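Guider la main du robot, un métier qui mérite son nom

Par Joanne Hollis, 24 juillet 2025
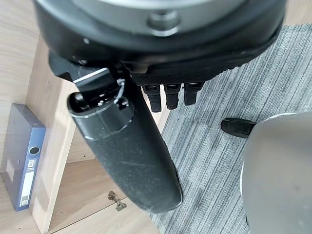 On me demande souvent si montrer un geste à un robot est un travail facile. Je réponds que c'est un travail lent, et que l'on juge mal les travaux lents.

Chez Gillari, où j'ai passé 83 jours comme opératrice, nous faisions des tâches de bureau : ouvrir une armoire, prendre un classeur, le remettre droit. Avec la télécommande, je voyais le doigt de la pince approcher de l'étagère et je devais deviner la profondeur. Quand je guidais le bras avec mes mains, je sentais cette distance dans mon épaule, mais mon corps était toujours au mauvais endroit, entre le bras et le meuble.

Ma collègue Kelly Wragg préfère la télécommande. Selon elle, l'opérateur doit souffrir des mêmes limites que la machine, sinon il enseigne un geste que la machine ne peut pas refaire. Je comprends son argument et je le trouve juste pour les objets légers. Pour une charnière ou une porte qui résiste, je continue de penser que la main apprend quelque chose que l'écran ne transmet pas.

Nous avons enregistré 918 démonstrations, dont 400 ont été gardées. On a supprimé surtout celles où j'hésitais. Je le regrette un peu. Une personne qui hésite devant une étagère étroite cherche la bonne position, et cette recherche est aussi une compétence. Un robot instruit seulement par des gestes parfaits saura-t-il quoi faire après une petite erreur ? J'en doute, et je voudrais que l'on pose la question aux opérateurs avant de trier leurs essais.

Contact : rédaction Ostness | © Ostness 2025 | Haut de page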